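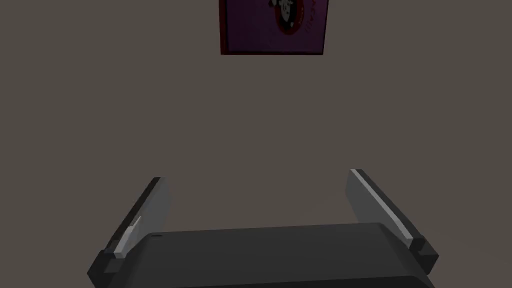

Vol. 16, p. 90

Filerard Matchday Goalkeeper Gloves

Item 629

The Filerard is the glove Ollberg makes for goalkeepers who play on weekends, train when the weather lets them, and have opinions about backspin anyway. It has a flat palm, a negative cut and a wrist strap long enough to go around twice, for those who find once too casual.

The palm is soft contact latex. It grips well and wears out, as every soft palm ever made has done, and no amount of shouting at your center backs will slow it down. If you practice on artificial turf, buy the Zendel training glove for that and keep these for games. Your Zendels will look terrible by November. Let them.

Fit
Snug through the fingers, with a little room at the tips. Between sizes, go up. Keepers used to a roll finger may find the negative cut tight for the first few sessions – it eases.

Finger protection
Removable spines in all fingers, none in the thumb. They bend forward and resist bending back. They will not help with a near-post shot you were never going to reach.

Care
Rinse in lukewarm water before the first use. Dampen the palms before kickoff. Afterward, wash by hand, press the water out and dry them away from the heater. Do not leave them in the bag. Everyone leaves them in the bag.

Sizes: 7 to 11, half sizes from 8
Colors: white/black, orange/navy
Closure: elastic bandage with hook-and-loop strap
Supplied with: mesh pouch, spare pull tab

Club orders
Team colors and printed initials are handled by our Macaraeg workshop. Printed gloves cannot be returned, even if your keeper signs for somebody else – ask before you order.

Page updated Aug 12, 2023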